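Review: Kerero Hand-Held Gripper Kit, Two-Unit Set

Reviewed by Sosina Seyoum for the Hisbridge Equipment Evaluation Office

The Kerero kit is a pair of hand-held grippers intended for recording demonstrations of manual tasks. The operator takes one unit in each hand, or two people take one each, and carries out the task directly with the fingers of the tool. The recordings then serve as training examples for a learning system. The office assessed the kit over the spring and early summer, and the set was returned to general loan in July.

Scope of the evaluation

Departments requesting this kit have generally been using teleoperated arms for the same purpose, and the questions put to us reflected that. They wished to know whether staff without a robotics background could produce usable recordings, how much material would be lost to faults, and whether the tools could be used comfortably for a full session. We did not evaluate the training software. Departments are free to use whatever they already have in place.

Two operators, Benedikt Stöcker and Heloísa Fagundes, carried out most of the recording. Waltraud Schmieder reviewed the material afterward and decided which demonstrations could be kept. She did not take part in the recording sessions and was not told which operator had produced which file.

Recording yield

The operators recorded 540 demonstrations, of which 364 were accepted. This is a lower proportion than the office had hoped for, and the reasons deserve attention. The largest group of rejected files came from the first sessions, in which both operators moved much too quickly. People handle small objects at a speed that leaves very little for a model to learn from, and slowing down on purpose proved harder than expected. A second group was rejected for hesitation: the operator approached the object, paused, changed the grasp and began again. Ms. Schmieder excluded these under our existing rules, although she has since recommended that corrected grasps be kept and labeled separately. The office supports that recommendation.

Faults in the equipment itself accounted for the smallest group. Most were lost connections in the middle of a recording.

Handling

The finger mechanism is the best part of the kit. Closing force is easy to judge, and the operators reported that they could feel the moment of contact through the grip. The yellow fingertips are easy to find again in recorded footage, even against a cluttered background, and Ms. Schmieder considered this a real advantage when checking whether a grasp had closed on the object or beside it.

Comfort is less satisfactory. The units are heavier toward the front, and both operators asked for a break well before the end of a long session. We now limit continuous use to 8 recordings before a rest. Operators with smaller hands should try the kit before a department commits to it.

Cables require planning. Anything that crosses the work surface will sooner or later be brushed by a hand or a finger of the tool, and a moved cable can spoil an otherwise good demonstration. Detlef Fuchs, who maintains our recording stations, routes them off the side of the table wherever the room permits. The manual says almost nothing on the subject.

Setup and documentation

First setup took most of a morning. Calibration is described in four steps, but the third assumes that the reader has already installed a utility mentioned only in an appendix. Once this was understood, later setups went quickly. Calibration should be repeated whenever a unit has been dropped or knocked, and we advise writing the time of each calibration in the session log.

Comparison with the Hillon set

The office also holds the older Hillon set. It is lighter, and its documentation is better organized. Its fingers, however, have noticeable play when nearly closed, and thin objects tend to slip. For coarse tasks such as sorting and stacking, the Hillon remains a reasonable choice. For flexible or narrow items — cords, bags, connectors — the Kerero is clearly preferable.

Recommendation

The kit is approved for loan to all departments, with the condition that new operators complete a practice session whose recordings are discarded. The Kashindye site has asked to be first on the list and will receive the set with a printed correction to the calibration chapter.

Requests for spare fingertips should be sent to Mr. Fuchs together with the loan form.
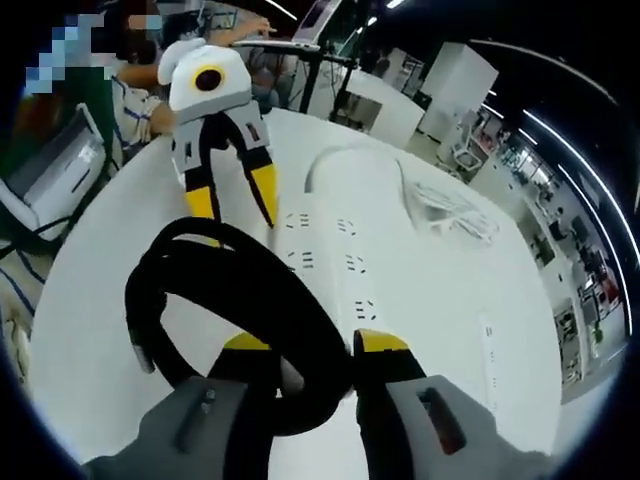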